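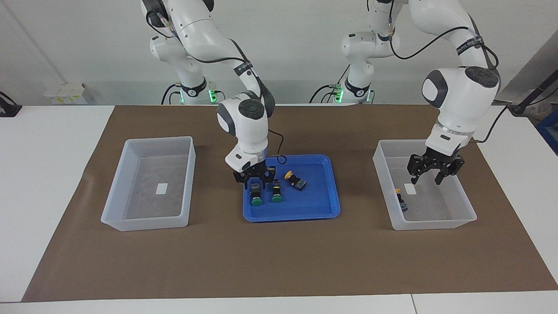

The Wusura chair is a stackable side chair designed by Armelle Lebrun and first made in a small furniture shop in Chambi. It is best known for its one-piece seat and back, pressed from a single sheet of birch veneer, and for the remarkable ease with which it stacks: 11 chairs make a steady pile that one person can roll away on a dolly.

Design

Lebrun began the project after being asked to replace the worn seating in the Jultcombe reading hall. Her early sketches had arms, a separate backrest and a heavy steel frame, and all of these went one by one. The final chair has four slim legs that splay outward just enough to clear the seat below. Its most admired feature is the back edge, which curls over into a soft lip. It makes a handle, and it feels wonderful under the fingers!

The seat height caused a long and lively argument. Lebrun wanted it low, for reading, while the engineer Karim Farouk pushed for a taller seat that would work at a desk. They built 82 trial shells before settling on a height between the two.

Production

The first order was for 1000 chairs, all in clear lacquer. Tomato red, slate and a startling mustard yellow came later, and the mustard is now the color collectors chase hardest. A version with a writing tablet, the Verkuvham, was sold mostly to colleges. Only 3457 were made, and many have lost their tablets — the hinge was a weak point until it was redrawn in brass.

Legacy

The chair is still a favorite subject in design classes, where students often take one apart to study the leg joint. Early examples can be recognized by the oval stamp under the seat. Later ones carry a paper label, usually near the left rear leg.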